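Workshop notebook, September
Afternoon entry, started at the end bench with the kettle on

Picking up from the last page, where I had got as far as the bottom drawer and then given up for the day. The small parts are now all out of the Dremberg cabinet, and I have been through every tray, which took me most of the morning and two mugs of tea. I had forgotten how much we keep in there! Cones, rings, little caps, the leftover pegs from the Ritelport job, and a whole layer of things at the bottom that must have been swept in off the bench at one time or another.

The sorting itself was rather pleasant once I got going. I tried doing it by size first, the way the old labels suggest, and that was hopeless, as half the pieces sit between two sizes and I kept changing my mind about them. By color went much faster. I ended up with 7 trays, and I would like us to stay with those for a while before anybody improves on them.

The cones had a tray to themselves, and I tipped them all out for a proper count while I was at it. The old list says 865 pieces for the cabinet altogether, cones included, and I am not going to pretend my total matched. It came out 80 short. Some of those will be in coat pockets and some are surely in the Coman box under the stairs, which I haven't opened yet because the shelf brackets are stacked on top of it. If you have any on your desk as paperweights or pen rests (I had 3 on mine, so no blame at all), please drop them in the tin by the door and I'll put them back where they belong.

A note on washing, mostly for myself. Warm water with a drop of dish soap is plenty. I tried the stronger cleaner on one gray cap and it left a dull patch on the side that I can't polish out, so that bottle has gone back on the high shelf. Dry them on a towel, point up, with a little space between them – if they're heaped together the water stays underneath and you have to do the whole lot again in the morning.

On the question of what to keep, I am leaning toward keeping nearly everything. The cracked rings can go. The cones are good little shapes to have in a workshop, easy to tell apart and easy to hand to somebody who wants to try something out.

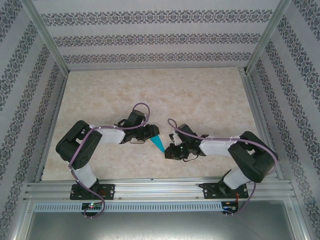
The teal ones are my favorites, I'll admit, and they are going in the front tray where I can get at them. Teal and green do look alike under the lamp at the end bench, so if you are putting a handful away in the evening, take them over by the window first. I mixed up a good few before I noticed and had to go back through both trays.

The new labels are the Drakutus ones, the paper kind that you can write on in pencil. I've stuck them on the front edge of each tray, a bit to the left so the handle doesn't rub them. My handwriting gets worse toward the bottom of the cabinet, sorry about that.

Still to do: open the Coman box, find a lid for the caps, oil the second drawer where it sticks, and copy the new count onto the sheet inside the cabinet door.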